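4.3 Replacing and testing the smoke alarms

The Tarnby 2000 system comes with ceiling alarms linked by radio to the wall panel. Replace one alarm at a time and let the panel find it before you start on the next. If you take down several at once, the panel will list them all as missing and you will have to clear each entry by hand.

Before you start

Switch the panel to Service. The siren stays off in Service mode for 114 minutes, then the panel goes back to normal by itself. If the work takes longer, switch it to Service again.

CAUTION: Do not paint, tape over or vacuum inside an alarm. Stand on a proper stepladder, with a second person in the room if the ceiling is high.

Removing the old alarm

1. Turn the alarm counterclockwise until it drops free of the base plate.
2. Slide the battery door open and take out both batteries.
3. Write down the zone number from the label on the back. You will need it in step 8.
4. Check the base plate. A Warkby plate can stay where it is. Any other plate has to come down, and the new one goes up in the same spot with the two screws supplied.

NOTE: Older homes may have a Molel plate, which looks much the same but has a locking tab on the wrong side for this alarm. Do not force it.

Prepare the new alarm at a table, where small parts are easy to find again. Clear enough space to lay the batteries and screws out separately, and keep the leaflet from the box. The warranty number is on the back page.
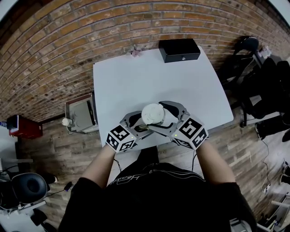
Fig. 12. Working at a table.

Fitting the new alarm

5. Pull the plastic strip out of the battery compartment.
6. Fit the batteries, matching the plus and minus signs, and close the door until it clicks. The alarm will not lock onto the plate with the door open.
7. Line up the arrow on the alarm with the arrow on the plate. Turn clockwise until it stops.
8. On the panel, choose Zones – Add, and enter the zone number from step 3.
9. Hold the test button down until the panel shows Found.

If the panel shows code 279, the radio signal is too weak. Move the alarm closer to the hallway repeater and repeat step 9. Metal light fittings and foil-backed insulation are the usual cause.

Monthly test

Press the test button on each alarm once a month with the panel in Normal mode. Every alarm in the house should sound – if one stays quiet, replace its batteries and test again. Alarms in bedrooms are best tested in the daytime.

Change all batteries every November, even if the panel shows them as good.

Section revised 29 October 2024, C. Corrigan. Replaces the loose sheet supplied with Pavliuk panels.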